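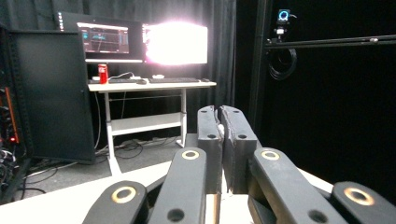 Matte black, with lighter gray wear along the inner edges

Matte black kitchen hardware, would you do it again?
Posted in Kitchens and Baths, 28 April 2021

tidewater_kit
We're redoing a small galley kitchen and I have to order the faucet, sink and cabinet pulls this week. My husband wants everything matte black. I like how it looks in the showroom but I keep reading that it shows hard water spots and wears at the edges. The faucet is an Altance pull-down, $315. We need 16 pulls. White cabinets, light counters. Our water is hard and we don't have a softener. Anyone had it for more than a couple of years?

oldhouse_nw
Had a black faucet for four years. It spots, yes. I wipe it with a dry dish towel at night and that takes care of it. The finish itself is fine except at the base of the handle, where my wedding ring hits it. I would buy it again.

grout_and_about
I would not. We did black pulls on the whole kitchen and the two on the trash drawer and silverware drawer were worn by the first February. The ones up high still look new, so now they don't match. Brushed nickel hides all of that.

oldhouse_nw
Were those painted or powder coated? Makes a big difference.

grout_and_about
No idea. The box said "black finish." They were cheap, I'll admit that, but we had 30 of them to buy and I wasn't going to pay more for each one.

mapleseven
I install for a living. Ask what the finish is before you ask what it costs. Paint goes first, powder coat is better, and PVD on a faucet holds up well if you keep abrasive cleaners off it. No scrub pads, no powder cleanser. Vinegar left sitting on it is a bad idea too — people do that for the hard water and then call me. For pulls I'd get two spares from the same batch and put them in a drawer.

tidewater_kit
Spares are a good idea, thank you. The Altance sheet says PVD. The pulls are from the Amura line at Pumutley and the sheet doesn't say anything, so I'll call them.

fernhill22
Going the other way here. We kept the faucet and pulls stainless and put the black in things that are easy to replace: plates, a dish rack, two stools. If you get tired of it you're not out the price of a kitchen. Ours cost $4,000 less than the quote with the black sink and fixtures, although most of that was the sink and the plumbing to move it.

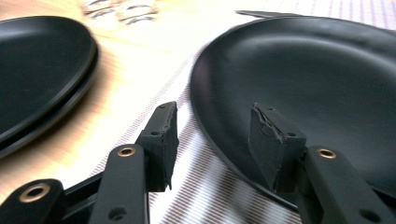 Matte black dinner plates on a pale tabletop

grout_and_about
Do knives leave marks on plates like that? I had a gray set that got silver lines all over.

fernhill22
Depends on the glaze. Ours get lines and they come off with a baking soda paste. I don't use that on anything coated, only on glazed plates.

mapleseven
Disagree that a faucet is hard to replace. It's an hour of work if the shutoffs aren't seized. The sink is the one I'd think about. A black composite sink in hard water is a lot of wiping.

tidewater_kit
Pumutley called back. The pulls are powder coated. I'm going with the black faucet and 18 pulls, and a stainless sink. My husband is not thrilled about the sink but he isn't the one who cleans it.

oldhouse_nw
Good choice. Keep a towel on the oven door.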